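Bolsas de investigação em estudos de memória oral: abertura de candidaturas

O Instituto Kadholm torna pública a abertura de candidaturas a 8 bolsas de investigação no âmbito do projeto Demchenko, dedicado à recolha e transcrição de testemunhos de antigos trabalhadores das salinas e das conserveiras do litoral. O arquivo reúne atualmente 106 entrevistas gravadas, das quais 83 aguardam transcrição integral.

Funções a desempenhar

Os bolseiros transcrevem e indexam entrevistas, redigem resumos biográficos e participam nas sessões de recolha. O trabalho decorre nas instalações do Instituto, em regime presencial, com início em outubro. Cada bolseiro dispõe de secretária própria durante o período da bolsa.
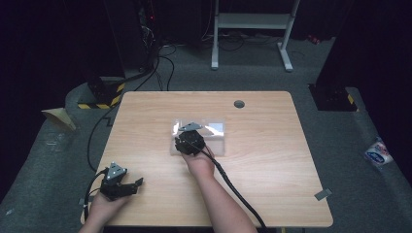

Requisitos de admissão

Licenciatura em História, Antropologia, Linguística ou área afim.
Domínio da língua portuguesa, escrita e falada.
Disponibilidade para deslocações ocasionais.
Constitui fator preferencial a experiência em transcrição de registos sonoros.

Condições

A bolsa tem o valor mensal de 1000 euros e a duração de um ano, renovável uma única vez. As despesas de deslocação são suportadas pelo Instituto, mediante apresentação de comprovativo.

Formalização da candidatura

As candidaturas devem incluir carta de motivação, curriculum vitae e certificado de habilitações, e ser entregues na secretaria até às 17h00 da última sexta-feira do prazo afixado. O processo de seleção compreende avaliação curricular e entrevista, perante júri presidido por Colin Dobson. As candidaturas incompletas não serão admitidas. Os resultados são comunicados por escrito a todos os candidatos, que dispõem de dez dias úteis para se pronunciarem.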